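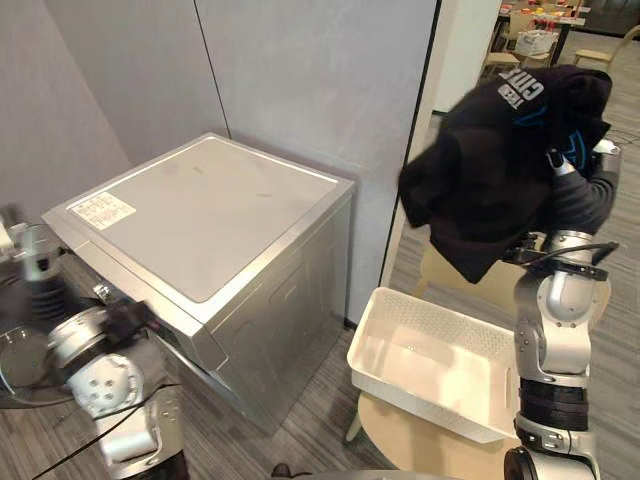 Uvau is a textile care testing laboratory. We measure shrinkage, color loss, seam failure and surface wear in washed fabrics and issue written reports to mills, uniform suppliers and hotel linen services.

The laboratory was started by Stefaniia Shevchuk, a textile chemist, and Taras Kushnir, who had run the finishing line at the Hrynyshyn mill. It first occupied two rooms in the old Danotard dye works. Fabric conditioning and report writing are now handled at our Kendetitz site.

What we test

Most of our work is on woven cotton, cotton-polyester blends and knitted workwear. A standard shrinkage order covers 100 wash cycles, with measurements taken along the warp and the weft at fixed intervals. Color loss is graded by two readers working separately under the same lamp. If the grades differ by more than half a step, a third reading is taken and all three are printed in the report.

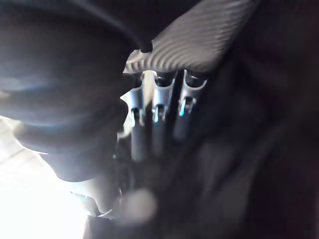
Ribbed and textured fabrics are quoted separately. They do not lie flat under a ruler, and the result depends on how much tension the operator applies. On the gray corrugated piece here, the light comes from the left and each ridge shows a light crest and a darker trough, so an edge is easy to pick out by eye. Knitted rib under flat light gives much less contrast, and we mark it with thread before the first wash.

Reports and records

As of 28/12/2018 the archive held 1,029 reports, of which 731 concern workwear. Retained samples are stored in the dark and may be requested by the original client. The price list is revised each January. 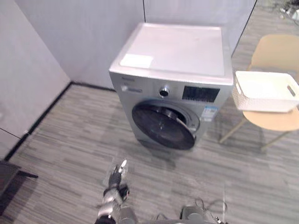
Front-loading washer, silver-gray, with energy label.

Orders are accepted in writing. Please state fiber content, fabric weight and the care label wording, and allow two square meters of cloth per test.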